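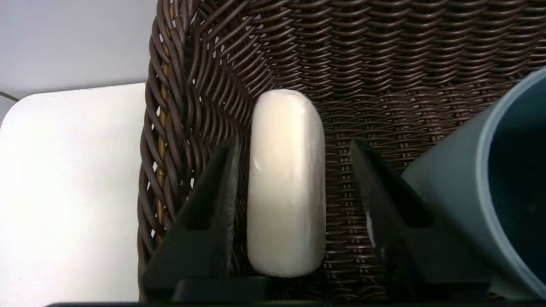 Huerta Gravel Yard Reopens on Briltstead Road

May 30, 2022

Good news if you've been staring at a muddy side yard all spring like I have: Huerta is open again! I drove over this morning and the bins are full of pea gravel, crushed granite and the tan decomposed stuff everybody wants for paths (me included).

Maribel Marulanda, who runs the yard, told me she's got 2,000 bags of joint sand stacked in back and a new truck scale, so you can get loose stone by weight again. A bulk delivery in town is $40. Past the Cliltum bridge it's more, and you'll want to call first.

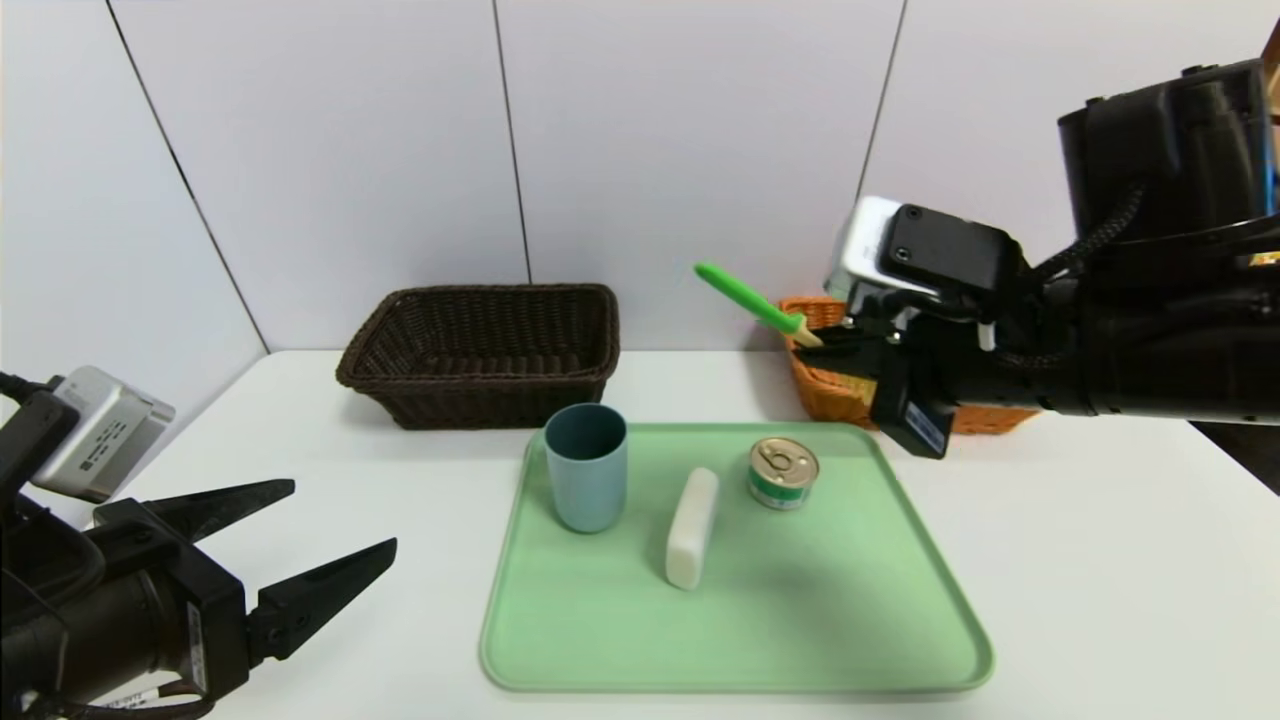

Photo: Évan Leblanc

The big change is the wall block. Huerta dropped the old tumbled line and now carries Brurnetti, a split-face block in 2 colors, gray and a sandy buff. I liked the buff a lot more than I expected to. There are 745 of those on the lot right now and the next load isn't due for a while, so measure your wall before you go, and then measure it again!

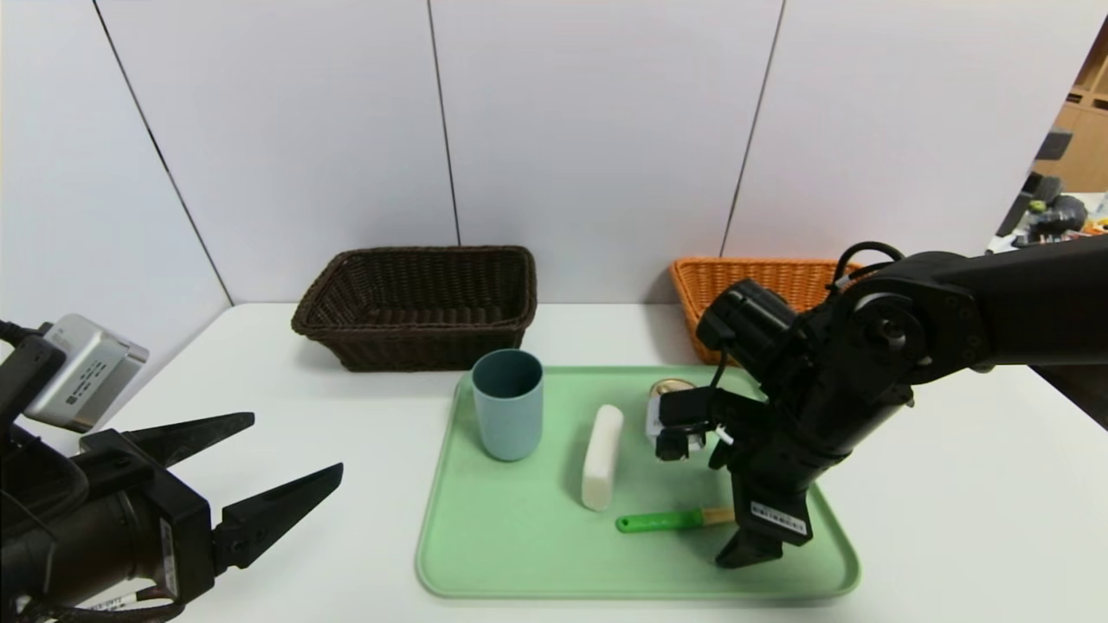 Color is the part I always get wrong, and the little sample chips at the counter don't help me much. Maribel says to take home a full block and set it next to whatever you already have out there. I'm going to try the buff beside something orange-tan, like the woven basket at the right by the wall, and then beside a dark brown like the other one, which is pretty close to my fence stain. You can bring the block back if it's clean.

The yard is closed Sundays. Park along the fence, the front lot is still torn up.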